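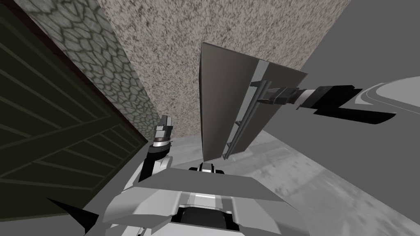 Sooner or later every website gets rearranged. A page that lived at /services/repairs.html moves to /repairs, the old address stops working, and everybody who ever bookmarked it, linked to it or printed it on a fridge magnet lands on a page that says "Not Found" in the default typeface of 1996.

The cure is a redirect. It's a small instruction to the server that says the thing you asked for is over here now, and it takes a minute to write and an afternoon to get wrong. I've done the afternoon version several times, so this tutorial covers the minute version plus the mistakes.

I'm assuming your site runs on Apache and that you can edit a file called `.htaccess`. If your site is on nginx, the ideas carry over and the syntax doesn't.

## What you need

- A way to edit files on the server (SFTP, a control panel, whatever your host gives you)
- A list of your old addresses
- A list of your new addresses
- A copy of the current `.htaccess`, saved somewhere that isn't the server

Make that copy. A single stray character in `.htaccess` can take the whole site down with a 500 error, and you'll want the old one within reach when it does.

## Step 1: Make the list

Open a spreadsheet with two columns, old and new. Fill in the old column first. Your sitemap is a decent start, but it only knows about the pages you remembered to put in it. The server logs know about the ones people really visit, including the PDF from four designs ago that still gets more traffic than your home page.

When I moved the site for Prunetti, a shop that sells replacement parts for coffee grinders, I expected the list to be short. The sitemap had 200 addresses in it. The logs had almost 700. Most of the extras were old product photos and a newsletter archive that had been "deleted" by removing the link to it.

Not every old page needs a new home. Mark each row with one of these:

| Mark | Meaning |
|---|---|
| move | The page exists at a new address |
| merge | Its content now lives inside another page |
| gone | It's dead and nothing replaces it |

Resist the urge to point all the "gone" rows at the home page. A visitor who wanted the cleaning instructions for a burr grinder and got a big cheerful banner hasn't been helped, and search engines tend to treat that sort of redirect as a missing page anyway.

## Step 2: Pick the right status code

Every redirect carries a number. You'll meet these:

- **301** – moved permanently. Browsers and search engines remember it.
- **302** – moved for now. They keep checking the old address.
- **410** – gone, and we mean it. Strictly speaking it isn't a redirect, but it goes in the same file.

Use 302 while you're testing. Browsers cache a 301 with the devotion of a dog at a train station, and if you send one to the wrong place you can fix the server and still see the wrong page on your own screen for days. Once everything works, change them to 301.

## Step 3: Write the simple ones

A redirect for a single page looks like this:

```
Redirect 302 /services/repairs.html /repairs
```

Code, old path, new path. The old path starts with a slash and leaves out the domain. The new one can be a path on the same site or a full address on a different one.

For a page that's gone:

```
Redirect 410 /newsletter/august.html
```

No destination there, because it hasn't got one.

One thing to watch: `Redirect` matches the beginning of a path. If you write

```
Redirect 302 /shop /store
```

then `/shop/filters` goes to `/store/filters` as well, which may be lovely. If you only meant the one page, use `RedirectMatch` and nail down both ends:

```
RedirectMatch 302 ^/shop/?$ /store
```

The `^` means start here, the `$` means stop here, and `/?` allows for a trailing slash.

## Step 4: Write the patterns
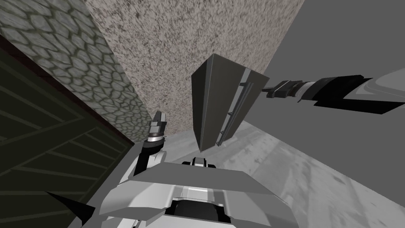 If a whole folder has moved and the file names changed in a regular way, one pattern can replace dozens of lines. Say every page in `/guides/` lost its `.html` ending and moved to `/help/`:

```
RedirectMatch 302 ^/guides/([^/]+)\.html$ /help/$1
```

The part in parentheses catches the file name, and `$1` puts it back in the new address. So `/guides/descaling.html` turns into `/help/descaling`.

Patterns are satisfying to write, and that's the danger. On the Gruber site I boiled the entire list down to a single expression that I was very proud of and could not read the following morning. It's now 16 plain lines with a comment over each group. Comments start with a `#` and must have their own line:

```
# Old guides, moved to /help
RedirectMatch 302 ^/guides/([^/]+)\.html$ /help/$1
```

Put the specific rules above the general ones. Apache works down the list and takes the first that fits, so a greedy pattern at the top will swallow everything you wrote so carefully underneath it.

## Step 5: Test from the command line

Don't test in your usual browser, for the caching reasons above. Use `curl`:

```
curl -I https://www.example.com/services/repairs.html
```

The `-I` asks for headers only. You're looking for two lines, the status and the location:

```
HTTP/1.1 302 Found
Location: https://www.example.com/repairs
```

Then add `-L` to follow the trail all the way to the end:

```
curl -IL https://www.example.com/services/repairs.html
```

You want one hop and then a 200. Several hops in a row is a chain, and chains pile up when you redirect A to B one year and B to C the next. Go back and point A straight at C. My personal record is a Stillport page that visited every redesign the company had ever had before it let you read the opening hours.

If `curl` complains about too many redirects, you've built a loop: two addresses politely holding the door for each other. The usual culprit is a pair of rules for trailing slashes, one adding them and the other taking them off. Check your content management system too. Many of them have opinions about slashes and will enforce them behind your back.

## Step 6: Fix your own links

Redirects are for other people's links. Yours should point to the new addresses directly, so search your templates, menus and page text for the old paths and replace them. I use the link checker in Altus, the little script kit I keep for site moves, but any crawler that reports 301s and 302s will do. On the last job it found 21 internal links going the long way round, and most of those were in the footer, where links go to be forgotten.

Remember the places a crawler won't look:

- Email signatures
- Automatic order confirmations
- The profile pages on your social accounts
- The `canonical` tags in your page headers, if you set them by hand

## Step 7: Switch to 301 and leave it alone

When the tests come back clean, replace 302 with 301 throughout the file, upload it and run `curl` on a handful of addresses again. Watch the logs for 404s over the next few weeks and add rules for anything that keeps turning up. Ignore the requests for login pages of software you've never installed. Those are bots rattling the doorknobs, and they don't need directions.

As for when you can delete the redirects, keep them for at least a year, and longer if you can stand the sight of them. They cost next to nothing to run. The fridge magnets are still out there.

*Updated 19th January: corrected the pattern in Step 4, which was missing its backslash before the dot and had been for quite a while.*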